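Print this page | E-mail this page

Unit 11 – Kitchen table tasks, two arms
Handout, updated March 2020. Bring it to the lab, I won't be printing more.

Read before you come. We lost half of last session to people reading the sheet at the bench with the arms powered and waiting.

What we're doing
Each team writes one pick and place routine for a household object and hands it over in working order. Not a demo, a routine. Somebody from another team has to be able to run it from your notes alone. If they have to come and find you, the notes aren't finished.

Objects this term: flat plate, plates in the rack, mugs on the tree, corn, drawer. The appliance doors are for the project teams only. Kastdale team has first go at the drawer, Lawal team has mugs, Kulo team has plates. Predach is the name of the shared code folder, not a team – this came up again.

Plates, flat on table
Looks easy, isn't. A plate lying flat gives you only the rim. Fingers closed too low and you hit the table and the arm faults. Too high and you pinch air. Come in from above at the edge, one finger outside the rim, one inside, then down slowly. Stop. Check. Close.

Approach height for the first try is 40 mm over the table. Drop from there in small steps. Do not type in the final height because your mate's worked, the mat is not perfectly level and his plate was somewhere else. 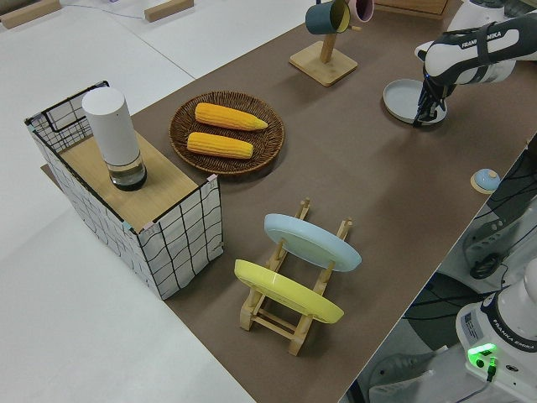 Paraschiva Coman wrote back on the course board that her team got better grips once they quit aiming for the centre of the plate and working outward, and just taught the rim point directly by hand. She also wants to know why the plates in the rack count as a separate task when it's the same plates. Fair question. Answer: the angle. In the rack the plate is tilted and the wrist has to match it, and your nice straight-down approach is no use at all. Seperate task, separate marks.

Teaching by hand – yes, allowed. Write down the pose after. "We moved it till it looked right" is not a pose.

Before you move anything
- Estop in someone's hand. A hand, not beside a hand.
- Feet back from the bases.
- Trace every cable from the arm to where it plugs in. With your eyes, not your memory.
- Slow speed until the routine has run clean start to end. Then ask.
- Say "moving" out loud. Feels silly for the first ten minutes.

Cables
Most of the faults in the November log were cables, going by the notes people left. Arm swings, cable snags on a table corner, joint torque climbs, arm stops, everyone blames the code. Leave slack at the base but not so much that it wanders over the work area. If you have to reroute something tell me first and put it in the log, the next group starts from your layout.
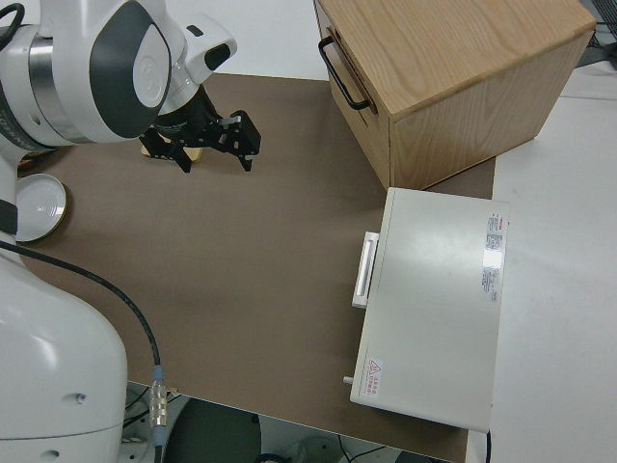 Fig. 2. Arm base and cable run at the table edge, drawer cabinet on the far side.

Drawer
The handle is a bar, which is kind to us. Grip across it, then pull in the line the drawer slides, not the line the arm happens to like. If the cabinet is sitting at an angle to your arm then your pull is at an angle too. Work that out on paper first. Teams that skipped the paper dragged the whole cabinet.

Pull force limit stays where I set it. If it stalls, back off and look.

Two arms
From here on both arms are live so the rules tighten up. Only one arm enters the middle of the table at a time. The other one waits at its home pose, gripper open, until it gets the signal. We are using a plain flag for this, one variable, set and cleared. Yes there are cleverer ways. Heikki Kokkonen has a version with a queue and you're welcome to read it in Predach, file 228, but don't use it for the assessed run.

Mark out your zones on the sketch. Left arm zone, right arm zone, shared zone. Everything you pick up in your own zone and set down in the shared one has to be clear before you flip the flag.
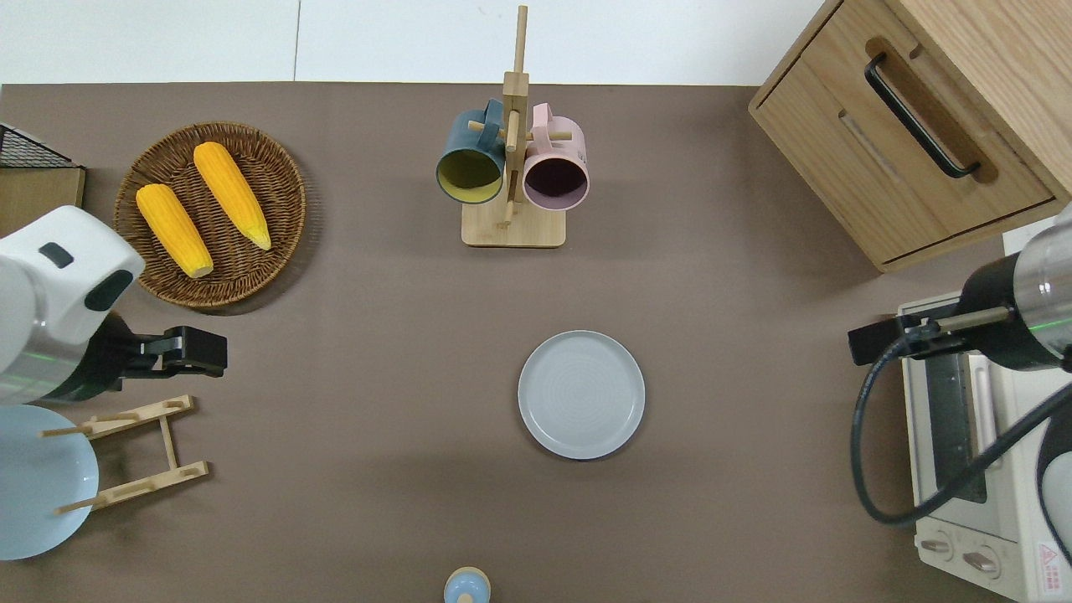

Then the handover itself. Arm A sets the object down, opens, goes straight up, goes home, clears the flag. In that order. The common mistake is clearing the flag before going home, becuase it saves a second or so, and then arm B sets off while A is still leaving. Put the clear on the last line of the routine and leave it there.

If B can't find the object where A said it would be, B goes home as well and prints a message. It doesn't go searching.

Mugs
Lift before you pull. The peg holds the handle, so pulling straight out takes the tree with it. Up a bit, out, then away. Lawal team to post their numbers when they have them.

What to hand in
Zone sketch, pose list, code, one page of run notes. Failed runs included – I mark the notes on failed runs harder than the good ones. 2 clean runs in a row is a pass on the practical part.

Late work, see the course outline.

Comments (11) | Shares (2) | E-mail this page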